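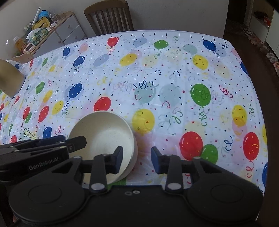

Wachstuch-Ersatz für den Kindergeburtstag: Tischdecke mit Ballonmuster im Test

Bewertung: 4 von 5 Punkten
Veröffentlicht am 7. Juni 2021

Seit Mai liegt bei uns die weiße Kunststofftischdecke mit Luftballons von Cisora. Gekauft habe ich sie für einen Kindergeburtstag, danach blieb sie einfach auf dem Tisch, weil die Kinder sie nicht mehr hergeben wollten. Inzwischen hat sie zwei Feiern, mehrere Bastelnachmittage und ziemlich viele Frühstücke hinter sich. Das reicht für ein Urteil.

Lieferung und erster Eindruck

Bestellt habe ich bei Skimov, die Decke kam gefaltet in einer dünnen Folie. Der Geruch nach dem Auspacken war deutlich. Ich habe sie über Nacht auf dem Balkon über die Wäschestange gehängt, am nächsten Tag war davon kaum noch etwas zu merken. Wer empfindlich ist, sollte sie nicht erst am Morgen der Feier auspacken.

Die Knickfalten sind das größere Thema. Auch nach mehreren Tagen waren sie noch zu sehen. Bügeln kommt bei dem Material nicht in Frage. Geholfen hat, die Decke mit einem Föhn auf kleiner Stufe anzuwärmen und mit der Hand glatt zu streichen. Ganz verschwunden sind die Falten erst nach nahezu 20 Tagen auf dem Tisch.

Das Muster

Gedruckt sind Ballons in Rot, Blau, Grün und Gelb mit gekringelten Bändern, dazwischen buntes Konfetti und kleine Sterne. Dahinter liegen blassere Ballons in Hellblau, Rosa und Flieder, die man erst auf den zweiten Blick bemerkt. Mir gefällt, dass die kräftigen Ballons nicht zu dicht sitzen und zwischen ihnen genug Weiß bleibt. Der grüne Schriftzug zwischen den Ballons stört mich nicht, die Decke passt damit ja auch im nächsten Jahr noch.

Beim Geschirr muss man etwas überlegen. Bunte Teller mit eigenem Muster sehen darauf unruhig aus, das haben wir bei der ersten Feier gemerkt. Bei der zweiten kamen die cremefarbenen Schalen mit den leichten Sprenkeln auf den Tisch, die wir sonst für Müsli nehmen. Sie haben einen dicken, runden Rand und passen erstaunlich gut zu dem weißen Grund. Servietten würde ich einfarbig nehmen, am besten in einem der vier kräftigen Töne. Auf Streudeko kann man verzichten, das Konfetti ist schließlich schon gedruckt, und man muss es hinterher nicht aus den Ritzen holen.

Flecken und Reinigung

Apfelschorle, Ketchup, Schokoladenkuchen und Tomatensoße gingen mit einem feuchten Tuch und einem Tropfen Spülmittel weg. Bei Kirschsaft, der über Nacht stand, blieb zuerst ein rosa Schatten auf dem Weiß. Nach einer Stunde unter einem nassen Lappen war er so blass, dass Besuch ihn nicht bemerkt.

Wasserfarbe ist kein Problem. Filzstift schon eher: Die auswaschbaren Stifte aus der Schule lassen sich abwischen, ein Permanentmarker dagegen nicht. Ich habe es an der Kante mit Spiritus versucht, und der nahm neben dem Strich auch etwas vom Druck mit. Davon rate ich also ab. Scheuermilch habe ich nach dieser Erfahrung gar nicht erst probiert.

In die Waschmaschine gehört die Decke nicht. Ich wische sie auf dem Tisch ab und lege sie alle zwei Wochen in die Dusche, um auch die Unterseite abzubrausen. Danach gut trocknen lassen, sonst klebt sie an der Tischplatte.

Halt und Haltbarkeit

Auf unserem lackierten Tisch rutscht die Decke, wenn ein Kind sich beim Aufstehen daran abstützt. Schwere Schüsseln halten sie etwas an Ort und Stelle, leichte Pappteller natürlich nicht. Ich habe mir bei Tak die einfachen Klammern aus Metall besorgt, vier Stück reichen für einen normalen Esstisch. Draußen würde ich die Decke ohne Klammern gar nicht verwenden, dafür ist sie zu leicht.

Heiße Töpfe gehören nicht direkt darauf. Mit einem Untersetzer aus Kork gab es keine Schwierigkeiten. Eine Schale mit warmer Suppe hat ebenfalls keine Spuren hinterlassen, solange sie nicht lange stand. An einer Tischecke ist inzwischen ein kleiner Riss, dort stößt regelmäßig eine Stuhllehne an. Ich habe ihn von unten mit durchsichtigem Klebeband fixiert und er ist bisher nicht länger geworden. Die Farben sind noch so kräftig wie am ersten Tag, allerdings steht der Tisch auch nicht in der prallen Sonne.

Vergleich

Vorher hatten wir eine beschichtete Baumwolldecke von Flultbridge. Sie hat 27 Euro gekostet, fiel schöner und rutschte weniger. Dafür saugte sich der Rand voll, sobald ein Becher umkippte, und nach einer Feier musste sie jedes Mal gewaschen und wieder glatt gezogen werden. Für den Sonntagskaffee würde ich sie weiterhin vorziehen — für Kinder mit Pinseln und Saftbechern die aus Kunststoff.

Papiertischdecken haben wir auch schon benutzt. Sie sehen frisch ausgelegt gut aus, weichen aber beim ersten verschütteten Getränk durch.

Pluspunkte
Fröhliches Muster mit Ballons und Konfetti
Schnell abgewischt
Farben bisher unverändert
Mit der Schere leicht zu kürzen

Minuspunkte
Geruch am ersten Tag
Hartnäckige Knickfalten
Rutscht auf glatten Tischen
Reißt an scharfen Kanten ein

Den einen Punkt Abzug gibt es für die Falten und das Rutschen. Zum Verstauen rolle ich die Decke jetzt auf eine leere Geschenkpapierrolle, Muster nach außen, und stelle sie hinter den Schrank.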